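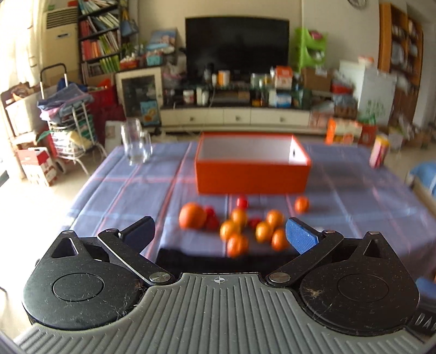
Fruit boxes go out to Oei homes

Families in Oei packed fruit at their own tables in October for the Dradel food drive. Oranges and cherry tomatoes go together in one open box. 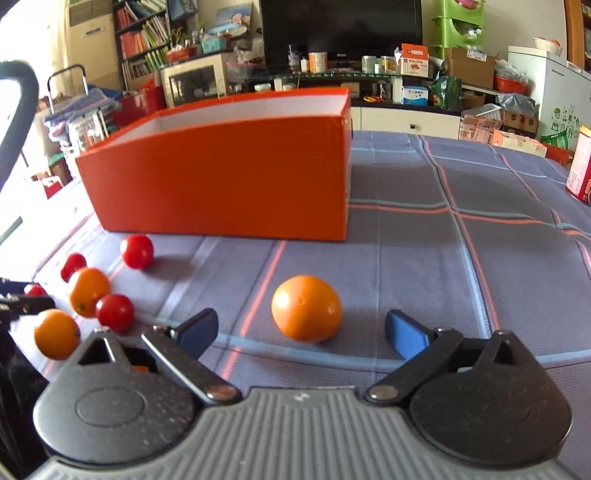
Organizer Aled Kemeys said 200 homes signed up, and each was asked to fill 3 boxes. Large oranges go in first, with the tomatoes on top.
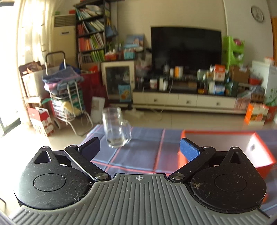 Full boxes can be dropped off at the Isent hall until 31/10/2021. The hall is open until 2 p.m. and has spare boxes at the front desk.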